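Fasness hand-held gripper, grey, with padded cradle 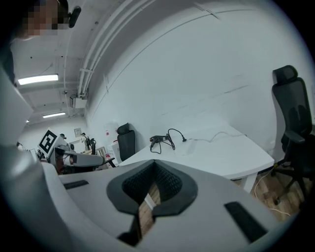

Pirjo Toivonen wrote to us in March that her group at Furkdale had used two other hand tools before and that on both of them the pads became smooth too early, so she asked first of all if the pads can be bought alone. Yes, they can. They are sold in sets and you do not need to send the tool back to us.

The Fasness is a gripper which a person holds and moves by hand. The camera sits on the tool and records the work from the side of the gripper, so the recording can later be used for teaching a robot arm. It is made for ordinary rooms: an office, a workshop, a laboratory with desks and cables. You do not need to clear the whole room before you start.

The body is light grey plastic with a matt surface and rounded shapes. The cradle is black and has the form of a V, with a thick rim and a fine dark mesh inside. The black bracket is below the cradle.

What is in the box
Gripper with cradle
One set of spare pads
Charging cable
Printed guide, 10 pages

Recording time with full battery: almost 300 minutes
Charging from empty: 30 minutes to half, longer to full
Guarantee: 25 months

The view of the camera is very wide. This is good for the training, but it also means that people and things behind the desk will come into the recording. Please ask your colleagues before. Faces can be blurred with the Suterari software, which is a separate licence. Customers who already have Suterari for the Akinola arm do not pay for it a second time.

Before the first use, please do the calibration with the marker board. The board is not included, you can print it from the file on our support page. Print it in full size and fix it on something stiff. If the paper bends, the calibration will be wrong and you must repeat it.

Clean the pads with a soft cloth and a little water. Do not use alcohol on the mesh.

Questions about orders and spare parts: Ott Sakalauskas, Monday to Thursday. Delivery of pads is from stock, for the complete gripper please ask.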